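Moving to Branville before the studio flat is ready

fennmark
March 23, 2018
We've got the keys date for Urkeck pushed back again. The letting firm, Skonport, say the kitchens on our floor are the last to be finished.

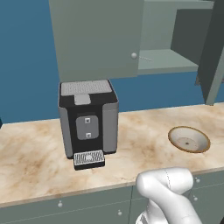 So they've offered us a short let in Rønning for 3 weeks at 400, with the deposit of 800 carried over. Most of our things are in storage. Would you take it, or hold out for a discount?

tilda_b
Take it. We were in one of theirs in November and it was fine. Small, bad water pressure, bus stop outside.

oldgrange
I wouldn't. They missed the date, so why are you paying anything? Ask for the short let free and put it in writing.

tilda_b
Depends on the contract though. Ours said the date was an estimate.

fennmark
Just checked – ours says "expected". Killian Hoarau at the office told me on the phone it was fixed, but I haven't got that in an email.

oldgrange
Then email him today and repeat what he said back to him. If he doesn't correct it you've got something. Still think 400 is cheeky.

pebbledash5
Watch the storage bill too. Ours went up after the first month.

fennmark
Email sent. I'll probably take the short let either way, as I start work on the 5th.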